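Chapter 4
Packaging and the Cost of Moving Goods

Most products spend more time in a package than in use. A box of crackers may sit for weeks in a plant, a warehouse, a truck, and a store before it is opened, and then it is gone in an afternoon. The package has to hold up through all of those stages, and somebody has to pay for it. This chapter looks at how packages are chosen, what they cost, and how their size and shape affect the rest of the supply chain.

Packages are usually sorted into levels. The primary package touches the product: a bottle, a pouch, a tray. The secondary package groups or covers the primary one, and it is often what the shopper sees on the shelf. The tertiary package is used for shipping and includes cases, stretch wrap, and pallets. A single item can have all of these levels or only one. Bulk gravel has none.

Consider Koltel, a maker of small household goods based in Naltitz. Koltel sold one of its products in a box that was nearly twice as tall as the item inside. The marketing department liked the box because it stood out among shorter ones. The shipping department did not. Only 200 units fit on a pallet, and the tall boxes tipped easily when a case was opened. When the company moved to a shorter box, a pallet held 400 units. The number of truckloads fell by half, although the cost of each box stayed nearly the same. We will return to Koltel in Section 4.3, where you will work out the full savings, including warehouse rent.

Box size is only part of the picture. A package must also protect against drops, stacking weight, moisture, and vibration. Harnix, a contract packer, tests each new design by dropping 20 filled boxes on their corners, edges, and faces. Corner drops cause the most damage, and they are also the most common kind in normal handling. Designers respond with thicker board, inner supports, or more empty space around the product. Each of these adds cost, and the last one adds volume as well.

There is also the matter of handling by people. Store workers pick up a carton, turn it, and set it down many times a day. Tall, narrow cartons are easy to grip but lean when held near the bottom. Wide, flat ones stack well but often need two hands. The Sharifi method, covered in Section 4.4, gives a simple score for ease of handling that can be compared with shipping cost.

Key terms: primary package, secondary package, tertiary package, cube utilization, drop test, dead space 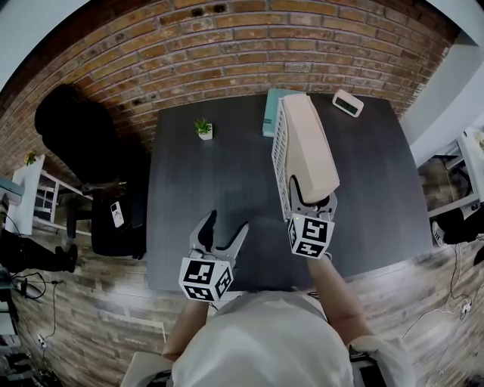 Figure 4.1 A tall box gripped at its lower end tilts as it is lifted.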